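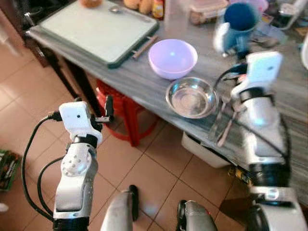

分类:用户手册 > 双臂平台 > 示教与数据录制

第四章 遥操作示教

4.1 适用范围

本章适用于以Grutumel双臂平台配合Wokance主手进行的桌面任务示教,内容包括示教前的现场准备、主从对位、动作录制、回看与标注。平台的开箱、安装和供电要求见第二章,手拖示教见第五章。

操作人员应已完成第三章规定的安全培训,并熟悉急停按钮的位置。未完成培训的人员可以在现场协助递送物品,但不得操作主手,也不得更改控制器参数。

4.2 人员分工

每次示教由2人配合进行。操作员使用主手控制双臂,并决定每段录制的开始与结束;协助员负责摆放和递送物品,在必要时按下急停。两人应在开始前约定口令,至少包括“开始”“停”“递物”“收手”四项。

注意:协助员的手进入双臂工作范围之前,应先说出口令并得到操作员应答。操作员未应答时,协助员不得伸手。

4.3 现场准备

1. 将平台移至桌前,锁定底座。底座与桌沿之间应留出足够间隙,使两臂从下方抬起时肘部不触碰桌面边缘。

2. 清理桌下及底座周围的地面。凳子、篮筐等物品如不参与任务,应移至双臂活动范围以外。

3. 按任务单摆放物品。厨房整理类任务通常包含碗、砧板、筷子、勺、叉及食品容器,摆放位置应在各段录制之间有所变化,朝向亦同。

4. 检查腕部相机镜头,如有指印或油污,使用无绒布擦拭。不得使用含酒精的湿巾。

5. 检查两臂外侧线缆。线缆应留有余量,能够随腕关节转动,且不得绕过夹爪指端。

6. 调整室内照明,避免强光直射桌面。使用金属餐具时,应在预览画面中确认反光没有遮盖餐具轮廓。

注意:玻璃及陶瓷器皿仅可在任务单明确列出时使用。首次示教同一动作时,应先以塑料器皿代替。

4.4 启动与主从对位

1. 打开控制器电源,等待状态灯由黄色转为绿色。

2. 在示教计算机上启动Cumeo录制软件,于“设备”页选择当前平台。连接端口默认为3390,如现场网络另有规定,应由管理员修改。

3. 点击“回到预备位”。双臂将缓慢移动至预备姿态,在此期间任何人不得靠近桌沿。

4. 操作员握住左右主手,将其移至与从臂相近的姿态。软件界面中的两组关节示意图重合后,对位指示变为绿色。

5. 踩下脚踏开关并保持,主从跟随随即生效。松开脚踏,双臂停在当前位置。

6. 空载活动两臂,逐一确认肩、肘、腕的运动方向与主手一致,然后分别开合两侧夹爪。

小心:对位指示未变绿时不得强行接通跟随。若软件显示代码418,表示主手与从臂姿态偏差超出允许范围,应松开脚踏,返回本节第3步重新操作。

4.5 录制一段示教

1. 在“任务”页选择任务名称,填写操作员姓名。姓名应与培训登记一致,例如Do-yoon Shim,不得使用简称或代号。

2. 操作员说出“开始”,踩下脚踏,随后按下主手上的录制键。提示音响起后方可动作。

3. 以平稳的速度接近物品。夹爪到达物品上方后稍作停顿,再下降并闭合。

4. 夹持物品后先竖直抬起,离开桌面后再作水平移动。移动餐具时,应避免其他物品被拖动。

5. 需要协助员递物时,操作员先将两臂停稳,说出“递物”。协助员从桌子侧面伸手,将物品送至约定位置。

6. 协助员说出“收手”并完全退出工作范围后,操作员方可继续动作。

7. 任务完成后,将两臂收回桌沿附近,再次按下录制键,然后松开脚踏。

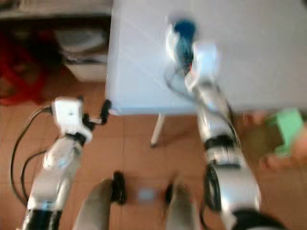

图4-2 双臂示教现场,右侧人员手持绿色物品

单段录制的上限为3000帧。达到上限时软件自动停止写入,但主从跟随仍然有效,操作员应按正常程序收回双臂。较长的任务应拆分为若干段,每段以一个完整的放置动作结束。

动作失误时按以下原则处理:

物品滑落但仍在桌面上,且操作员能够自然地重新抓取,可继续录制,并在标注时选择“含纠正动作”。

物品落到地面,应立即结束该段,标为“作废”。双臂停止并松开脚踏后,由协助员拾起物品。

夹爪碰撞桌面或砧板,应结束该段,检查指端有无松动或变形,确认正常后再继续。

4.6 回看与标注

1. 在“回看”页打开刚录制的片段,同时播放头部相机与两路腕部相机画面。

2. 检查三路画面是否同步。以夹爪闭合的时刻为参照,逐帧对照。

3. 检查画面清晰度。快速转动造成的短暂模糊可以接受;若抓取或放置的关键时刻无法辨认物品,应重新录制。

4. 填写任务结果、所用手臂及物品名称。物品名称从词表中选取,词表中没有的物品应提交管理员增补,不得自行填写近义词。

5. 点击“提交”。片段提交后不能在本机修改,如需更正,应填写更正单。

注意:画面中如出现协助员的手或衣物,应在“人员入镜”一栏选择“是”。出现可辨认的面部时,该段不得提交,应交由数据管理员Tuấn Hồ处理。

4.7 结束作业

1. 确认两侧夹爪未夹持任何物品。

2. 点击“回到停放位”,待双臂停稳后松开脚踏,将主手放回支架。

3. 退出录制软件,关闭控制器电源。

4. 擦拭夹爪指端。接触过食品的,应先用清水润湿的软布擦净,再用干布擦干。

5. 填写Ji实验室设备使用登记表,注明作废段数、碰撞情况和线缆状况。

平台停用超过一个班次时,应同时断开主电源,并按2.6节的要求盖好防尘罩。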